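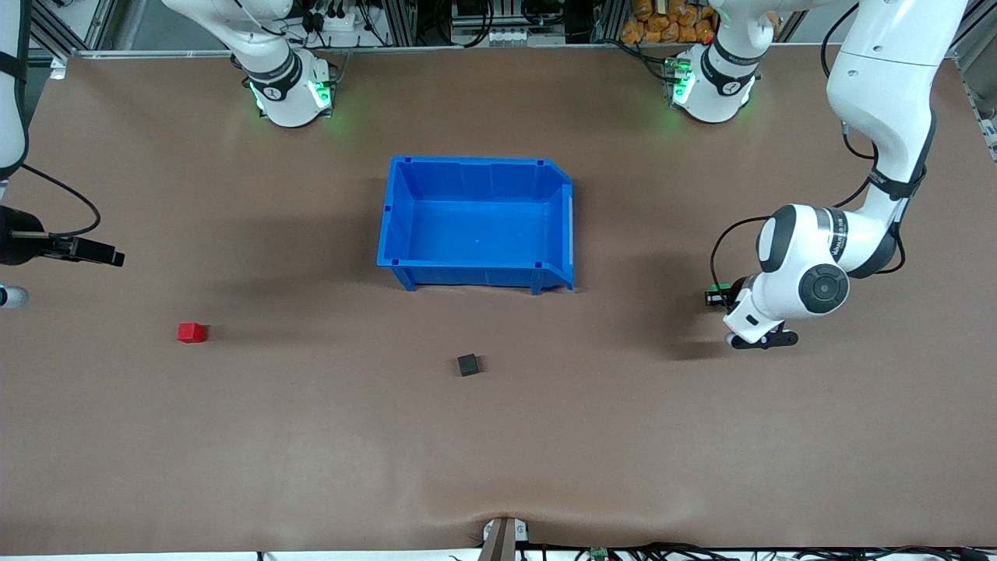 Questions people ask before buying wireless sensors

Hortensia Zapata answers the mail on this page. She has put in wireless monitoring for cold rooms, greenhouses and one very damp parking garage, and she doesn't sell any of the gear mentioned here. Last revised 26 Aug 2020.

The box says ten-year battery life. Can I believe it?

I wouldn't. Ask what reporting interval that number assumes. Very often it's one short message an hour, at room temperature, with a perfect signal and no retries. Set the same sensor to report every minute, hang it in a freezer behind a steel door, and you're living in a different world. When I ran a batch of Flallus temperature tags in a walk-in cooler, the first ones wanted new cells after seven months. The maker told me my interval was "aggressive." It was the default interval.

Also ask whether the battery can be changed at all. Some housings are glued shut.

What does "long range" mean on a data sheet?

It means somebody stood on a hill. Line-of-sight range tells you almost nothing about a building with concrete floors, foil-backed insulation and a freight elevator. Treat the printed figure as a way to compare two radios from the same maker, and not much more. Between makers I don't even trust it for that.

If a seller won't lend you a gateway and a couple of sensors to carry around your own building, I'd take that as an answer.

Do I need LoRaWAN, cellular, Wi-Fi or something else?

Depends what you already have and who has to look after it. Very short version:

Wi-Fi is fine if the sensors can be plugged in and your IT people will let them on the network. They may not.

LoRaWAN suits small readings over a wide area. It does not suit anything that needs an instant reply, whatever the brochure says about "real time."

Cellular saves you from running a gateway and charges you for it every month. Check coverage inside the building, at the spot where the sensor will go, with a phone on the same carrier. That still isn't proof, but it will rule out the hopeless spots.

Mesh networks are pleasant on paper. See the next question.

Isn't a mesh supposed to heal itself?

So I've been told, many times. A mesh can route around a dead node if there is another node close enough to take the traffic. In plenty of small installations there isn't, as everyone bought exactly the number of sensors they wanted to read. Take out the one in the hallway and the whole back half goes quiet.

Ask for a demonstration. Have them switch off a node you choose, and time how long it takes for readings to come back. I did this with a Vernuvik kit and waited four hours. It did come back, I'll give it that.

What happens to my readings when the internet goes down?

This is the question I'd ask first, and hardly any product page answers it. There are three possible places for data to wait: in the sensor, in the gateway, or nowhere. "Nowhere" is more common than you'd hope. Some systems do buffer the readings but then stamp them with the time they finally arrived, so a night's worth of temperatures all appear to have happened at 8:15 in the morning. If you keep records for an inspector, that's as bad as losing them.

Pull the network cable during your trial. Leave it out overnight.

Do I have to pay the subscription?

Usually, yes, and usually it's the larger part of the cost by the time the hardware wears out. What matters more to me is what the device does if you stop paying. Will the gateway send readings to a server of your own? Can you export the history, in a plain file, without asking support? Koo lets you do both, though the setting is buried under a menu called "Labs" – which doesn't fill me with confidence that it will still be there after the next update.

Get the answer in writing. A salesperson's "oh, sure" is worth nothing once they've changed jobs.

The company says its cloud is secure. How would I check?

You mostly can't, but you can ask dull questions and see who gets annoyed. Does every device ship with its own password or key, or is it the same one across the product line? Are updates signed? For how many years after the last unit is sold will they send out fixes? Is there an address for reporting a security problem, and does anyone reply?

"Bank-grade encryption" isn't an answer to any of these. It's a phrase.

Do I need "AI-powered" alerts?

I've yet to see a site that did. For a cold room you want an alarm when it gets too warm for too long, and an alarm when the sensor stops talking. Those are two rules. You can write them on a sticky note. Predictive features may be worth something for motors and pumps with a lot of history behind them, but ask to see the false alarms as well as the catches. Every vendor has a story about the bearing it saved. I'd like to hear about the nights it woke someone up over a passing truck.

How accurate are these sensors out of the box?

The good ones are close enough for most jobs. The trouble is drift, particularly with humidity. A sheet that says plus or minus 2 percent is talking about a new sensor in the middle of its range, and after a wet summer it may be well outside that. If you need a calibration certificate, price it before you buy, along with the yearly repeat. On cheaper units the certificate costs more than the sensor and it makes sense to swap the whole thing.

Will devices from different makers work together?

Sometimes. "Open standard" normally covers how the message travels and says nothing of what's inside it. You may receive a perfectly valid packet and have no idea which bytes are the temperature. Look for a published decoder or payload description. Drolari posts theirs on a public page with version numbers, and it matched what my units sent, apart from the battery field. I wrote to them about the battery field in August and haven't heard back.

How long should a trial run?

Longer than the seller suggests. A week proves that it turns on. I want at least one power cut, one router restart and one firmware update, even if I have to cause the first two myself. Keep a cheap standalone logger next to one of the sensors and compare the two files at the end.

Can you recommend a system?

No. I get asked this more than anything else. What works in a greenhouse with a helpful manager and a clear view of the gateway can be useless two streets away. Send me your floor plan and the reporting interval you need, and I'll tell you what I'd worry about.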